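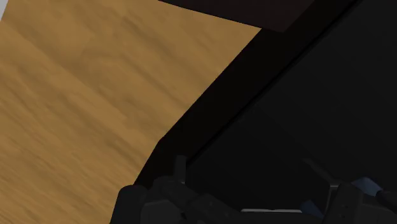 Guides > Grippers > Simulation

Comparing two-finger grippers in simulation before you buy
October 2018, by Marama Quinlan
2 comments

This guide covers a bench comparison of two parallel grippers on the same simulated arm, using a wrist camera view as the main check. It assumes you already have the arm model loaded and can command joint and Cartesian moves. The grippers used were the Turnari and the Grornulau. The steps apply to any pair with published meshes and a stroke you can set from the controller.

What you need

- One arm model with a tool flange frame you trust
- Both gripper models, with separate visual and collision meshes
- A table and a dark box with a rim
- A wrist camera attached to the gripper base
- A log of commanded and reported finger position

Step 1. Fix the tool frame

Mount the first gripper and set the tool center point midway between the fingertips with the fingers closed. Repeat for the second gripper. Don't reuse the offset. The two bodies differ in length, and a shared offset will drive the longer one into the table on the first approach.

Save each offset under its own name in the controller. We lost most of a day in September to a file that had been overwritten with the other gripper's values.

Step 2. Place the camera

Attach the camera to the gripper base and tilt it until both fingers show along the bottom of the view. If the fingers fill more than a third of the image height, move the camera back. If you can't see them at all, you have no reference for alignment and the comparison is of little use.

Keep the same camera pose relative to the tool center point for both grippers. Moving it between runs changes the apparent finger gap and makes the recordings hard to compare side by side.

Step 3. Set up a hard view

A light part on a plain floor tells you very little. Use a dark gripper against a dark box and bring the arm in close at a steep angle, so that one finger crosses the line between the wood and the rim while the other lies against the charcoal face. The left finger is easy to pick out where it has tan wood next to it. On the right, the separation depends on small differences in shading, and edge detection tends to fail there first.

A rim with a thin lighter line along its length gives the detector something to follow. Turn your lighting down until that line is just visible, then leave the lighting alone for the rest of the test.

Step 4. Run the approach

1. Start from the same joint pose each time.
2. Open the fingers fully and wait for the reported position to settle.
3. Move to the pre-grasp pose above the rim.
4. Descend in a straight line at low speed.
5. Close on the rim until the force limit trips.
6. Hold, lift, and log.

We ran 458 approaches with the Turnari and 642 with the Grornulau. The counts differ because the second set included a repeat after a collision mesh was corrected. Compare rates, and state the totals next to them.

Step 5. Check the contact geometry

Turn on the collision mesh overlay and step through a few closings by hand. Fingers built from blocky modules are often simplified to a single box in the collision model, and that box may stick out past the visible surface. The symptom is a grasp that stops short of the rim with a visible gap. Jinlong Xie replaced the single box with one box per module and the gap closed.

Step 6. Read the logs

Plot commanded against reported position for each gripper on the same axes. Look for lag at the start of closing and for drift during the hold. Drift with a constant force reading usually points to a friction setting. Check the contact material before changing controller gains.

Comments

Weidong Lu: Does step 2 still work with the camera on the forearm link?

Marama Quinlan: Not well. The wrist joint moves between the camera and the fingers, so the relative pose changes on every approach. Use the gripper base.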